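Rarklow build: your questions, my answers

I get the same handful of emails every week, so I've put the replies on one page. Last touched November 3, 2021.

What is Rarklow, anyway?

A two-armed tabletop robot I'm building at home, with a lot of help from the shared workshop at Dosholm. It's supposed to do the dull kitchen-table jobs: topping up bottles, putting lids back on, moving small stuff from one basket to another. So far it's decent with baskets (and terrible with lids!).

How does it learn a job?

I do the job myself, over and over, with a camera on my head, and then I train on the recordings. Each job gets 100 clips before I bother starting a run. The basket one needed 400 because I kept changing my mind about where the basket should go.

Why start with pouring?

Because it takes both hands and they do completely different things. One tips the jug, the other keeps the bottle standing still, and neither one can wander off on its own.

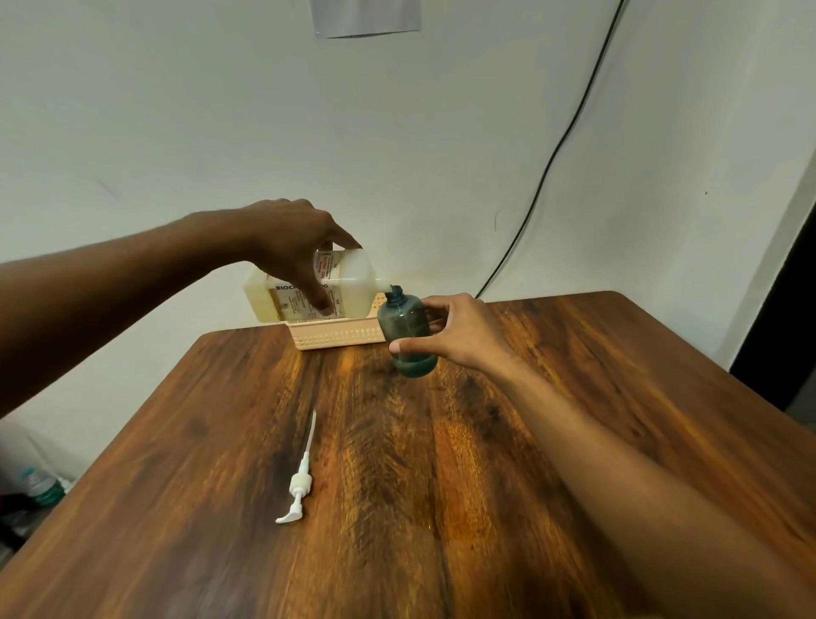 Refills are a nice version of it too, since you have to take the pump out of the bottle first and find somewhere to put it down. Vesela Georgiev talked me into leaving that part in the recordings, and I grumbled, but she was right. The arms need to know the pump is on the table and isn't something to knock over with an elbow.

Does it handle real liquid yet?

Only water, and only over a tray. I lost a servo in March to a very small spill and I'm still a bit sore about it.

What are the arms made of?

Printed parts on aluminum tube, 7 servos per arm. The gripper is the Gashi design that Senad Janevski shared with the workshop, with my own fingertips on it. I'm on version 13 of those. Bike inner tube beats everything else I've tried for grip.

Can I get the files?

Yes! Write to me and I'll send the folder. The wiring diagram is a mess, so ask for Krum Kovačević's redrawn one.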